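Guides > Household > Storing and Sorting > Small parts

How to sort a drawer of mixed screws and small hardware

Last updated: June

When my uncle gave up his workshop in Flallgate, I received from him one very heavy drawer. Inside were screws, nuts, washers, hooks and many things I still cannot name. I am not a professional, but I have now done this work two times, and the second time went much better. I write down the second way.

What you need

A large tub with a wide opening, 6 small jars with lids, a flat tray with a low edge, a magnet, a ruler and an old bed sheet. Labels come at the end, so do not buy them yet.

Step 1. Put the sheet on the floor

Spread the sheet under the table and a little in front of it. Screws roll farther than you think. When you are finished, you lift the four corners and everything that fell is in the middle.

Step 2. Empty the drawer into the tub

Do not empty it on the table. From the tub you take one handful at a time and put it on the tray. If the drawer is too heavy to lift, use a small flour scoop. Wear gloves, there can be razor blades and broken glass at the bottom. I found both.
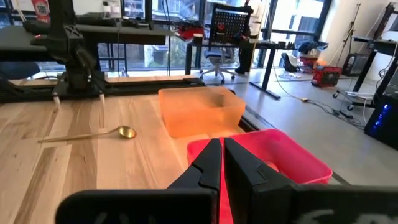

A bright pink plastic tub with an open top.

A strong color is good for this, because gray metal is easy to see against it. My first tub was dark green and I missed many small nuts.

Step 3. First pass: only by kind

Make piles for wood screws, machine screws, nuts, washers, nails, and "other". Do not look at the length now. This was my big mistake the first time: I measured every screw and after one evening I had finished almost nothing.

Step 4. Use the magnet

Wrap the magnet in a thin plastic bag and move it over the "other" pile. Steel parts jump to it. Turn the bag inside out and they come off without a fight. Brass stays on the tray, and so does most stainless steel.

Step 5. Second pass: by length

Now take the ruler. A flat head screw is measured with the head, a round head screw without it. Vinzenz Lanz from the Clarnel repair evening taught me this, and I had it wrong for years.

Step 6. Throw away

Bent nails, rusty screws and screws with a damaged head go to metal recycling. Keep one odd piece only if you know what it belongs to.

Step 7. Label the jars

Write the kind and the length on the side of the jar, not on the lid. Lids get exchanged. I use a soft pencil on paper tape, so I can correct it later.

For the jars on the shelf, put the nails lowest, they are the heaviest.

Filed under: Sorting, Workshop, Small Repairs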